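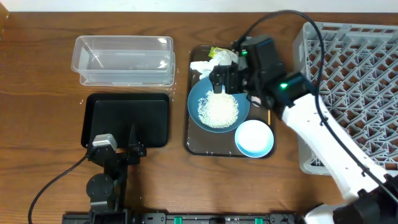
Both arms on the dinner cleanup table, Saturday

tinsnip_dad
Posting this in the build log because I promised an update after the rail went on. Both arms are bolted down now and I've been running them by hand on table clearing. The job is simple on paper: leftover rice goes off the blue plate into one of the clear containers, napkin and wrapper go on the black tray, then the plate and the little bowl go in the rack. I got through 8 runs before dinner and the rice is killing me. It sticks, it strays, and I keep finding grains over by the containers. Any ideas before I start printing scoops?

mossy_relay
Nice to see it all on one table! First thing I noticed is the cable on the right arm. That is a big loop going way up over the table and then back down across the rack. Mine did the same and it caught on a rib the first time I reached low. Clip it to the links and leave a bit of slack at the wrist.

tinsnip_dad
Yeah, fair. I left it long on purpose so the wrist could roll all the way around, but I probably don't need that much. The left one loops out too, down toward the corner, and that hasn't bothered me so far.

brackets_and_beer
I'd go after the tray before the cable. Glossy tray, plate sitting loose on it, you push on the plate and the whole thing wants to skate. Put shelf liner under it and try again.

mossy_relay
Disagree, kind of. If you need liner to make it work then it's only going to work at your house. I'd learn to do it on the slippery tray first and see how bad it is.

brackets_and_beer
It IS at his house lol. He wants clean dishes, he's not shipping a product.

pepperjack77
What are you using for fingers? They look pretty pointy from here. I had the same trouble on my Stornier build, great for grabbing napkins and terrible for anything flat. I ended up with wide pads and the plate pickup went from hopeless to 7 out of 9. Napkins got a little worse but I can live with that.

tinsnip_dad
Stock fingers, yes. Napkin has been the easy part, I just come straight down on it. The wrapper is worse – when it's tucked under the napkin I get one and not the other. Wide pads are on the list now, thanks. Do you still have the file?

pepperjack77
I'll dig it up tonight. It's the Wirico pad with the corners rounded off, 6 screws, prints in one go.

dovetail_nope
Dumb question, why not tip the plate with one arm and hold the container with the other? You've got two arms and the left one is just resting by the black tray.

tinsnip_dad
Not dumb. I tried it once and chickened out halfway. I'll give it a real go with the container moved closer. Going to sort the cable first, then pads, and the liner stays in the drawer for now (sorry brackets).

brackets_and_beer
See you back here when the plate's on the floor.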